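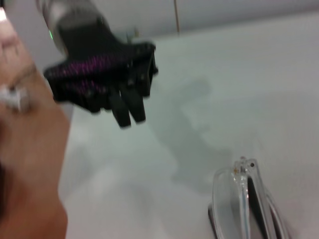 Trastby Folding Work Stool, tall model

The Trastby is a folding stool for people who stand for many hours and wish to sit for a short moment without leaving their place. It is made in our workshop in Gosness, and we sell it direct to homes, small shops and repair rooms. The tall model is for benches and kitchen counters. If your table is of normal dining height, please look at the low model, because the tall one will bring your knees against the table top.

The seat

The seat is solid ash with a shallow hollow cut in the middle. We oil it two times before it leaves us. Some customers ask for varnish, but we stopped to offer this in January, as the varnished seats came back to us with small cracks near the screw holes. Oil is easier to repair at home. A spoon of linseed oil on an old cloth is enough for the whole seat, and it should rest overnight before somebody sits on it.

There is also a felt cushion, sold separately. It is held by two leather straps which go under the seat. The cushion can be ordered in grey, dark green or mustard. The mustard comes from another mill and is a little thicker than the others. Hinata Okabe, who designed the first Trastby, uses hers without the cushion and says that the hollow loses its purpose when it is filled. Most of our customers do not agree with her, and we keep the cushion in the list.

The frame

The legs are steel tube, painted with powder. They cross under the seat and turn on one bolt at each side. When you lift the seat by its front edge, the legs come together and the stool stays flat. A small catch holds it closed, so you can carry it by the rear bar with one hand. Please keep your fingers away from the crossing point while you open it. The bolts have a nylon washer which wears slowly, and a spare pair is in the envelope with the instructions.

The feet are rubber and can be pulled off for cleaning. On stone floors they hold very well. On a waxed wooden floor we recommend the wide feet, article Raltdale 6, which have a softer rubber and do not leave a mark.

Measures and weight

Seat height when open: 67 cm
Seat width: 36 cm
Thickness when folded: 9 cm
Weight without cushion: 3 kg
Highest load: 120 kg
Frame colours: black, cream, brick red

Price

Trastby tall, any frame colour: 191 euro
Felt cushion: 38 euro
Wide feet, set of four: 14 euro
Replacement seat, oiled: 91 euro

The prices include tax. Delivery is added when you write your address, as it depends very much on the country. The stool is sent folded in one carton and nothing has to be mounted.

Waiting time

We make the stools in small groups and we do not keep a large stock. Black is normally ready to send. For cream and brick red the waiting time is nearly 6 weeks, as the paint shop takes these colours only when there is enough work for a full day. If you need several stools of the same colour, please order them together. There can be a slight difference in the cream from one group to the next, and you would see it when two stools stand side by side.

Repairs and spare parts

Every part of the Trastby can be bought alone, also for the older stools with the round seat. The older bolt is shorter than the new one, so please tell us which seat you have. Simão Peixoto answers the letters about spare parts. He will often ask for the letters which are pressed into the inside of the left leg, close to the foot. With these he can find the correct washer.

For customers in Asia, the stools and the parts are sold by Phromma, where Jaruwan Sangkhawat takes care of the orders. They keep the black frame and the low model, and they can oil an old seat again if you bring it to them. The price there can be different from ours.

From our customers

"I have it behind the counter in my shoe repair shop. It folds between the wall and the press, where no other chair could go. The catch was stiff in the first days and then it became good." Aminu Tamuno

"A very good stool, but I would like a handle on the seat. I carry it up the stairs each evening and the bar is thin for my hand." Uthai Rungrueang

Returns

You may send the stool back within thirty days if it has not been used outdoors. The oiled seat will show small marks from normal sitting and we accept this. Please keep the carton until you are sure.

Prices last changed: 18/04/2026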